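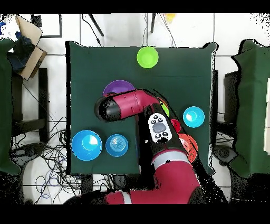

What is the best way to get tomato and curry stains out of plastic bowls?

Soak the bowl in a paste of baking soda and water, one part water to three parts soda, then wash it with dish soap and set it in direct sun for a day.

Tokard Household > Kitchen > Plasticware Care

Stains in plastic come from oily pigments that move into the surface while food is warm. Scrubbing with a steel pad cuts fine grooves that take up more color the next time. Use a soft sponge or a nylon brush.

Paste method. Mix baking soda and cold water until it holds its shape on a spoon. Cover the stained area and leave it for 32 minutes or longer. Rinse with warm water. Repeat once if a yellow ring remains.

Bleach method. For plain, unprinted plastic only. Add 10 ml of household bleach to 2 liters of cold water, submerge the item, and check it every few minutes. Rinse well and air dry. Do not mix bleach with vinegar or any other cleaner.

Odor. Fill the item with crumpled newspaper, cover it, and leave it overnight. Wash before use. Onion and garlic may need two nights.

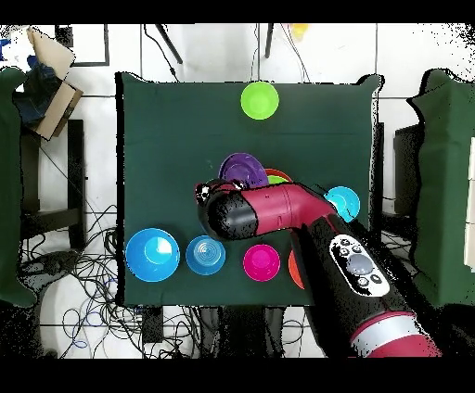 Plastic bowls and plates in mixed colors on a green cloth.

Hot water. Thin plastic can warp on the lower rack of a dishwasher. Place it on the upper rack, rim down, away from the heating element. Turn off heated dry. If a label gives a limit in Fahrenheit and the machine reads in Celsius, convert before loading.

Storage. Dry fully before stacking. Trapped water leaves a film and can make nested bowls stick. To free two stuck bowls, put cold water in the inner one and stand the outer one in warm water, then twist.

Replacement. Discard any piece with cracks, flaking, or a sticky feel that washing does not remove. Deep knife marks hold grease and are hard to clean.

Page revised 2023-07-31. Bleach quantity corrected; the March version gave it per liter.

Tokard uses cookies to remember your settings. Accept all | Manage choices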